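Prosholm news, June 9, 2022

Our fabric swap is back in July, and I can't wait! Yupin Thepsuriya is taking sign-ups now, and we have room for 40 people this time (last year we stopped at 16). 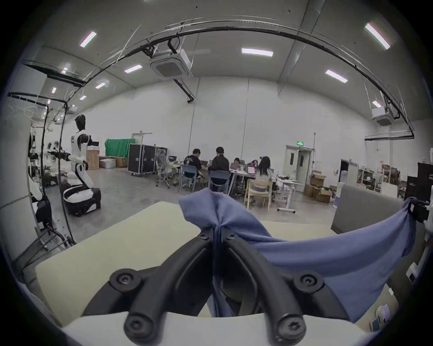
Bring anything you'd still sew with, clean and folded if you can manage it. Cottons go fast, and plain colors go fastest. A big blue piece like the one stretched over the cream tabletop would make somebody a very nice set of curtains. Doors open at ten, and there's tea!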